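Last updated Sunday, March 8, 2026
3 min read

ok thread on the fault that ate our whole weekend. posting so the next person searching for it finds something

we run a tabletop pick and place setup at Flovside. bowls, tins, spice jars, book stacks. nothing heavy, nothing fast. planner is Benderance, gripper controller is the Jaiswal one

Friday, run 16. arm comes down for a tall jar, closes, lifts maybe an inch. then keeps squeezing. no fault light, no message. controller says grip OK the entire time

jar lid popped. seasoning everywhere. sesame seeds in the wrist joint, still finding them

hit the e-stop. arm stopped. GRIPPER DID NOT. it held full force for 10 more seconds and then let go by itself. that's the part that scared me

so yeah, nobody's hand was in there. but we reach in between runs all the time to reset stuff. all of us do it

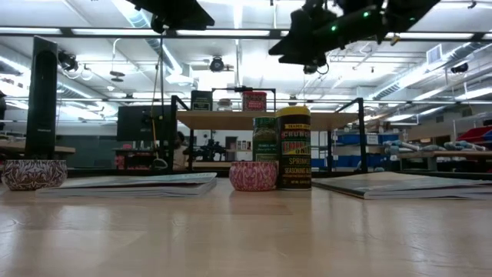 Tabletop set, arm top right. The Trader Joe's "Crunchy" one is the tall-object test.

first guess was the force sensor. swapped it. same thing on the third try

second guess was the cable, bc it's always the cable. wiggled it, taped it, replaced it. nope

went thru the logs Saturday night. force reading freezes at the exact same value for 800 ms right before every bad squeeze. frozen, not zero. so the controller thinks it's still below target and just keeps adding force

a zero would of tripped the check. a stale number sails right thru. no timestamp check anywhere on that signal. none

why it freezes: logging process from Plakano was on the same bus. every time it flushed to disk the force messages got stuck behind it. we added that logger in July and only went over to tall jars last week, short bowls never needed enough force for it to show

and the e-stop thing is seperate and worse. gripper was on its own supply, not on the safety circuit. e-stop cut the arm and that's all it cut. wired that way since day one, my wiring, my bad

what changed so far:
- logger on its own bus
- any force value older than 40 ms = stop and open
- gripper power goes thru the safety relay now
- hands stay out until the light is off, even for a two second reset

one catch with cutting gripper power: whatever it's holding drops. fine for a spice jar. not fine if you're carrying glass, think about it before you copy us

reran the jar picks this morning, roughly an hour of them, no freeze. not calling it fixed yet, want a full week

if you have a gripper on a separate supply go press your e-stop today while its holding something soft. check what lets go and when

will post the log plots tmrw if I can get them off the lab machine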